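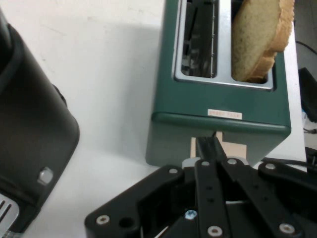
According to the woman behind the Tudose worksheets, the trouble with reported speech is that everyone teaches it as a table. Say becomes said, will becomes would, off you go, next page. She's been making handouts for English learners for 8 years and has thrown out most of the early ones.

We talked on the phone, between two of her classes. She didn't want her name used, "the parents google everything," so she's just the author here.

First question, why a whole pack on reported speech. Short answer - her students couldn't pass on a message. "They could do the gap fill. Perfect score. Then I'd ask, what did your partner tell you, and I'd get 'he said me he is tired.' Every time."

The pack is called Cerum. 6 worksheets, A2 going up to B1, meant for middle school but she's seen adult classes use it. The first sheet has no rules on it at all. Students read short phone messages and tell somebody else what the caller wanted. Grammar box comes on sheet two, and it's small.

"I had a giant box before. Half the page. They copied it into their notebooks very beautifully and that was the lesson."

Say and tell get a sheet to themselves. So do questions, which she calls the worst part. "Where do you live turns into 'she asked me where did I live.' I still hear it in November from kids who had it right in September."

Does she teach backshift as a hard rule? Sort of. Beginners get the rule. Later on they get sentences where it's still true and you can leave the tense alone. She knows some teachers hate that. One from Trarkau wrote her a long email about it, with footnotes.

The file went up on Stundari, the sharing site, and had 766 downloads last time she looked. 3 comments. Two said thank you and one found a mistake in the answer key, number four on the last sheet, now fixed. "I'd take more of the third kind."

Timing - she says a sheet takes one lesson if you skip the speaking part, and please don't skip the speaking part. Weak groups can do it in pairs with the messages cut into strips. Scissors needed, obviously.

What's next? Passive voice, maybe. She has a draft and dosen't like it. Too many sentences about letters being written and windows being broken. "Who broke it? The kids always want to know who broke it."

Then the bell went, and she had to go find her copies. The answer key is in a seperate file, same page.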